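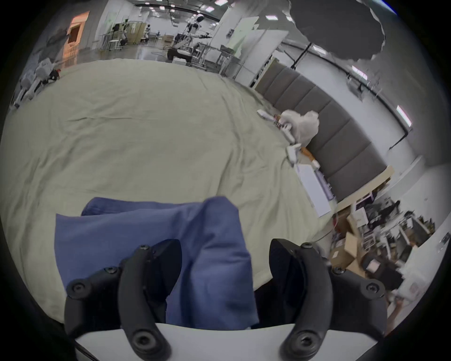
Fig. 3. Gripper open over a folded blue cloth on the bed station.

4.2 Working a shift at the bed station

The Plultora line now takes most of the lifting and folding. Attendants who used to fold for a full shift set out the cloths, guide the hand-held gripper and check the result.

1. Smooth the green sheet by hand. Light creases are fine.
2. Lay one cloth on the sheet, away from the headboard.
3. Open the gripper fully before you bring it down.
4. Close on a single fold, lift, and hold until the tone sounds.
5. Log the cloth in Hilen under your own initials.

Note: Change operators after 200 cloths – sooner if your wrist is sore. The shift lead, Daryna Skoryk, keeps the rotation list.

CAUTION: Keep fingers out of the gap between the jaws while the gripper is powered.

Folding quotas at Irnstead ended on 17th June. Do not enter piece counts on old time sheets.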